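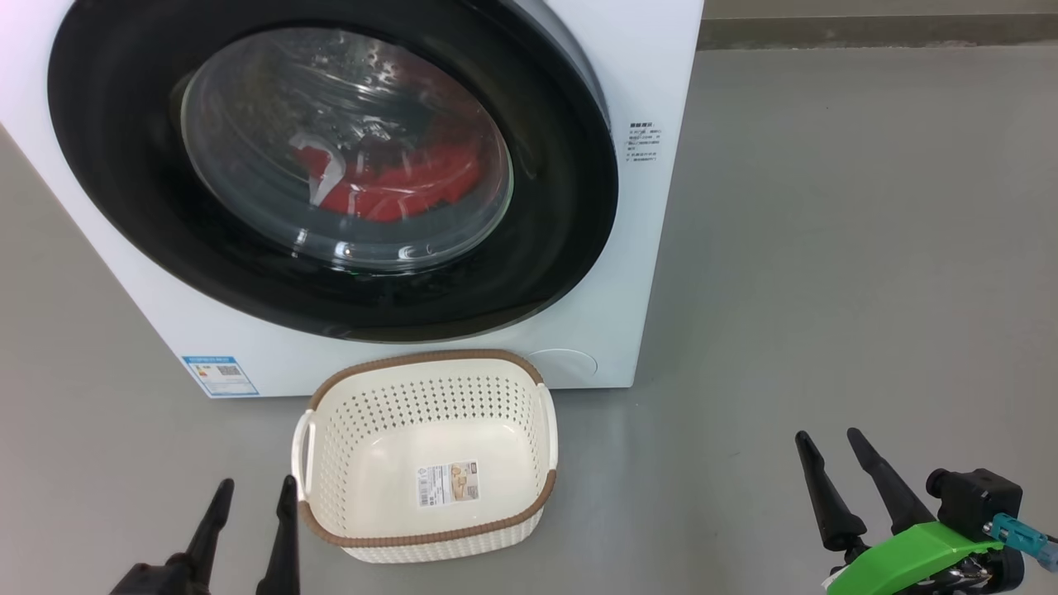 Section 4. Collecting and labeling episodes for the laundry unloading task

4.1 What this section covers

This section explains how to prepare the washer station, record demonstrations with the two-arm setup, and mark the phases in each episode so that they can be used for the Alcombe training method. It assumes that you have finished the arm calibration in Section 3 and that both grippers open and close fully from the leader handles.

The task has four phases: open the door, pull out the laundry, place it in the basket, close the door. The method learns one policy for all four phases, but it uses the phase marks during training. Wrong marks do more harm than missing episodes. Please read 4.5 before you record a large batch.

4.2 Preparing the station

1. Put the washing machine on a flat floor and check that it does not rock when you pull on the door. Unplug it from the power. The machine is never run during recording.

2. Place the basket on the floor directly in front of the machine, under the door. The long side should be parallel to the front panel. Check by hand that the open door passes over the basket without touching the rim.

3. Load the drum with the clothes for this batch. Use dry clothes only. Do not fold them. Push them in and turn the drum by hand one full turn, so that the pile is different each time.

4. Close the door until the latch clicks.

5. Move both arms to the start pose. In the head view you must see the door glass, the complete basket opening and at least the fingertips of both grippers.

6. Check that no camera cable is under tension when the arm is in its lowest position. Pull gently on each plug. A cable that is half out gives single lost images, and these are difficult to find afterwards.

Note: Do not remove the labels and stickers from the machine or from the basket. The first part of the dataset was recorded with them, and we want the appearance to stay the same.

Caution: Keep your hands out of the door opening while the arms are powered. The arms do not know where your hand is.

4.3 Recording an episode

1. Start the recorder and wait until all camera streams show a green status.

2. Say or type the episode name. Use the batch name and then the running number.

3. Bring one gripper to the edge of the door ring with the fingers nearly closed. Approach slowly for the last part of the way. The ring is smooth and dark, and in the wrist view it is easy to think that you are closer than you are.

4. Pull the door until the latch releases, then change from pulling to pushing. Put the fingertips on the inner side of the ring and swing the door outward in one calm movement.
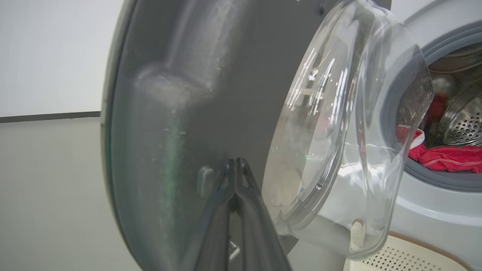
5. Continue until the door stays open without contact. If it moves back when you take the fingers away, push it again inside the same episode. Do not stop and restart. Corrections of this kind are useful for the policy, and Tariq Bajwa asks all operators to keep them.

6. Grip the cloth which is nearest to the opening. Pull it toward you first and then down. If you pull down too early, the fabric rubs over the rubber seal and may stay there.

7. Release the cloth only when the gripper is over the basket. Repeat until the drum is empty.

8. Close the door with the outer side of the fingers, return to the start pose and stop the recorder.

Caution: Do not grip the glass bowl of the door. The fingers slip on it, and the force reading jumps so strongly that the safety stop can be activated.

4.4 Camera views

The head camera gives the overview. It is the best view for the basket and for the general position of the arms. The wrist cameras are important when the door is open, when the ring can hide a part of the drum from above.

Strong reflections in the glass are normal. You do not need to cover lamps or windows. In an early test, Cyrill Oberholzer recorded with a dark cloth hung behind the arms to reduce the reflections. The policy trained on these episodes opened the door less often in the normal room than the policy trained without the cloth. Since then we leave the light as it is.

Clean the wrist lenses before each batch. Do not clean the door ring. Small smudges on it give the policy some texture to follow.

4.5 Marking the phases

1. Open the episode in the Indico viewer and select the wrist view of the arm that opens the door.

2. Set the mark "contact" at the first image where the fingertips touch the ring. If you are not sure, choose the later image.

3. Set the mark "open" when the gripper leaves the door for the last time before it reaches for the cloth.

4. Set the mark "empty" when the last piece has left the drum. Check the head view also.

5. Set the mark "closed" when the latch is in.

6. Save, and write your initials in the comment field.

Note: If a piece falls beside the basket, keep the episode and add the tag "floor". These episodes are used for training the recovery behavior, but they do not count as successful.

4.6 Size of the dataset

The current release has 2,074 recorded episodes. After the check by Ginette Penner and Karlijn Bosman, 2,051 remained, and 1,660 of these are used for training. The others are held back for evaluation. Do not move episodes between the two folders, also not when one folder looks too small for your test.

For a new machine model, begin with five episodes and send them for checking before you continue. Questions about the phase marks go to Karlijn Bosman. Questions about the arms and the cables go to Cyrill Oberholzer.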